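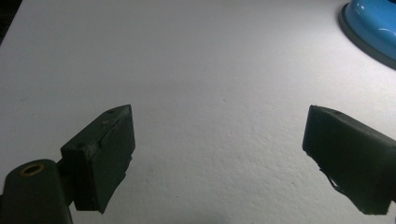

Rutomano to Open Repair and Sewing Workshop in Former Gough Street Bakery

Rutomano, the furniture and household repair company, will open its second public workshop in February on the ground floor of the old Gough Street bakery. The building dates from 1912 and has stood vacant since the bakery moved out.

The new site has 2,454 square feet of floor space, with 32 work stations, a sewing room and a front counter where customers can drop off items for repair. Evening classes in upholstery, lamp rewiring and basic mending will be held on weekdays.

"Our first workshop has had a waiting list for most of the past two years," said Adanech Bogale, managing director of Rutomano. "People were driving in from Flerutari to get a chair fixed. We wanted a place closer to them, with parking."

Renovation work was carried out by Lilteck, which kept the original brick ovens along the back wall. The ovens are not in use. New wiring, ventilation and an accessible entrance were added, and the loading door on the alley side has been widened for larger pieces of furniture.

The workshop will be managed by Mabli Mostyn, who has run the company's upholstery classes. Around 50 people have already signed up for the first term.

"Beginners can start with a footstool or a seat pad," Mostyn said. "They should bring their own fabric if they have a preference. We keep plain cotton and canvas in stock."

The counter will open at 8:30 a.m. every day except Sunday. Class schedules and prices are available at the front desk of either location.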